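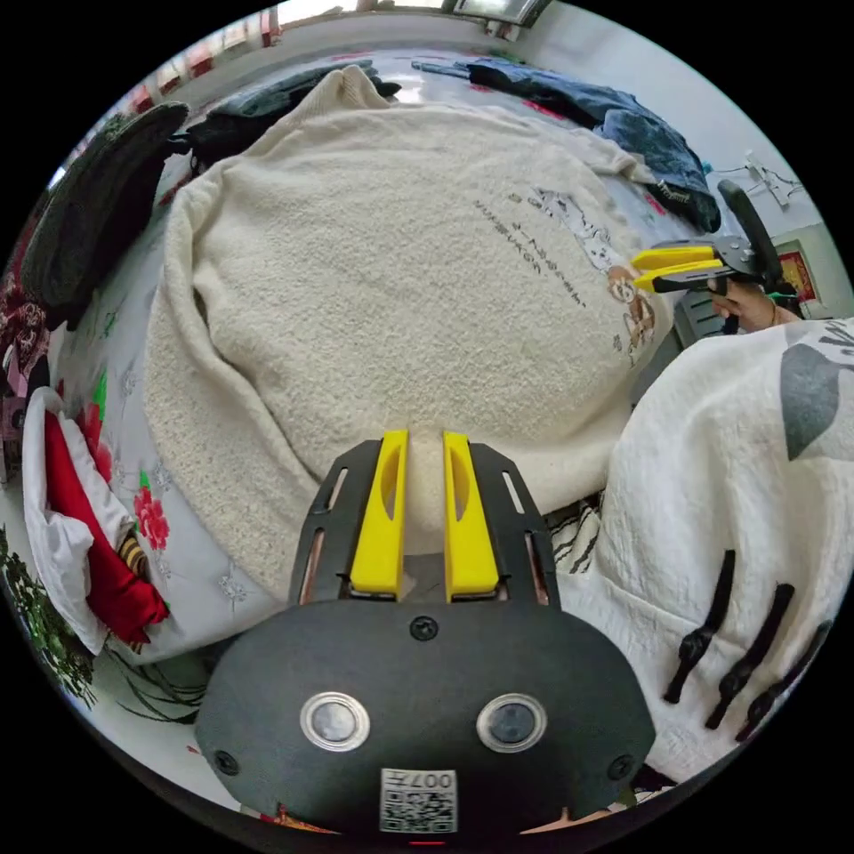 Dokura Sweater Folding Cards, reviewed

Sixteen cards for $16, and what you get is a deck on how to fold clothes. I didn't want to like it and mostly I don't, although two of the cards have changed what I do with winter stuff.

The listing on Farnetance had 2717 ratings when I ordered in January, nearly all of them glowing, and a lot of them seemed to be from people who had only opened the box. My friend Thảo Diệp swears by the set. She also owns a label maker, so I took that with some salt.

Each card covers one kind of garment. T-shirts, jeans and pillowcases are dull and anyone who has held a job in a clothing store can skip them. The reason to look at this deck is the bulky card: thick, fuzzy sweaters, the cream kind that picks up lint from anything dark it touches. Dokura wants you to lay it flat on the bed, front up, sleeves out, and smooth it from the collar down before you fold anything. Then the sleeves go across the back, and the body folds in thirds from the hem.

It works well enough on a plain sweater. On one with a print on the chest, the fold lands right across the print, and the card has nothing to say about that. I went in halves and got a fatter bundle with no crease through the picture.

My other gripe is the bed. Every card assumes a cleared, made bed with nothing on it. Mine has a denim jacket on it most days, plus whatever I took off last night.

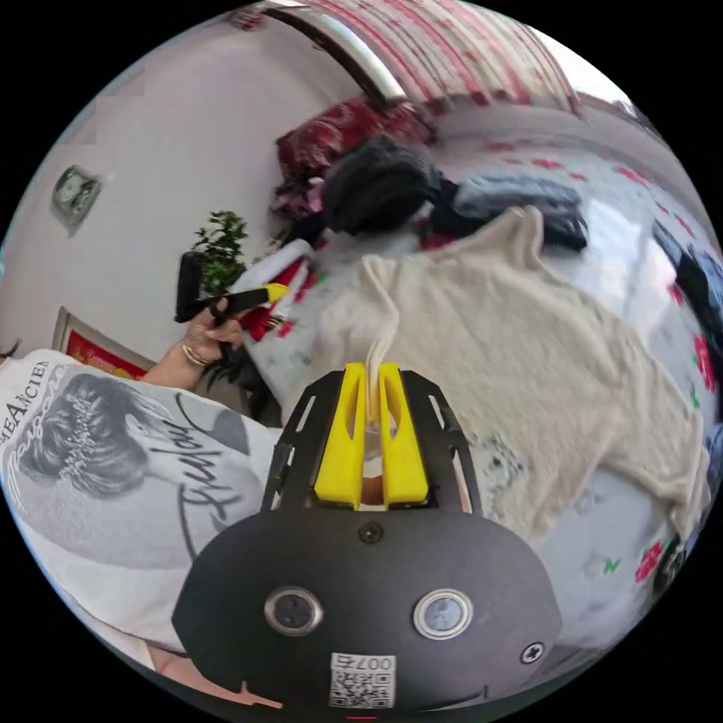

Can you fold a heavy sweater this way on your own?

It can be done alone, but a second pair of hands makes the sleeves much easier to keep straight. On my own I kept dragging the whole sweater sideways every time I pulled a cuff.

The hanging card is worse. It claims any knit can go on a hanger if you drape it over the bar, and I tried that with a heavy one for a month. There was a ridge across the middle and the sleeves looked longer to me. I went back to folding.

The cards themselves are thin. Two corners have bent already, and the drawings are so small I had to hold the toggle-jacket card up to the window to see which side folded first. I had an old Stokholm leaflet, free with a set of drawers, and its drawings were clearer.
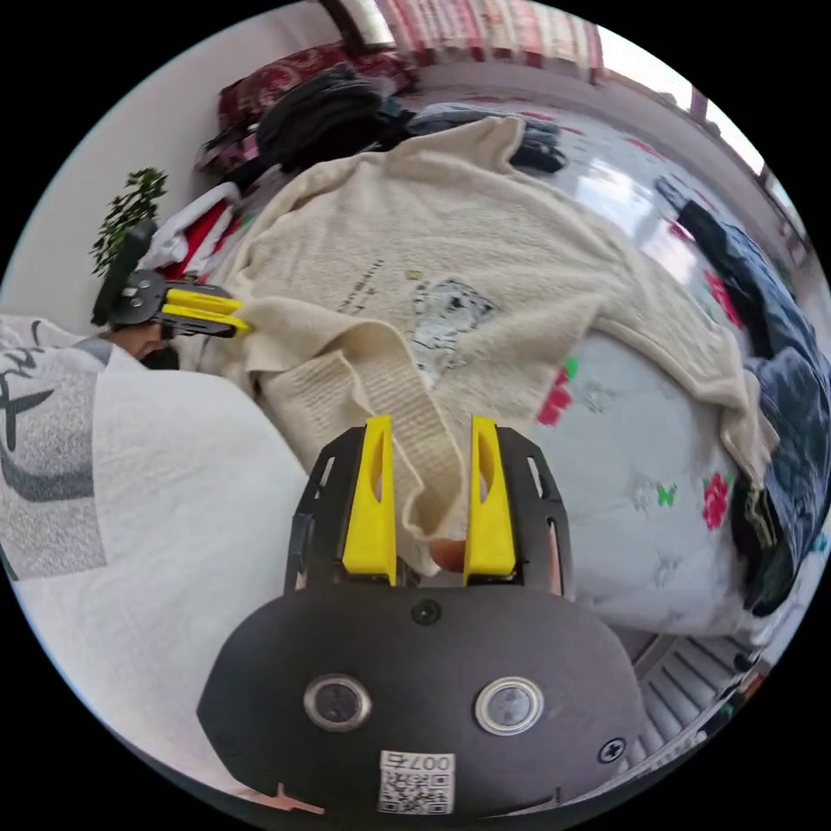 How it compares with the Pugh folding board

Pugh sells a hinged plastic board for more money. It's faster with T-shirts and useless with anything thick — the flaps won't close over a bulky knit. If your drawers are mostly shirts, get the board. If they're mostly sweaters, the cards win, but borrow a set first and copy out the two you need.

Rating: 2 out of 5. I'd go to three if they redid the drawings.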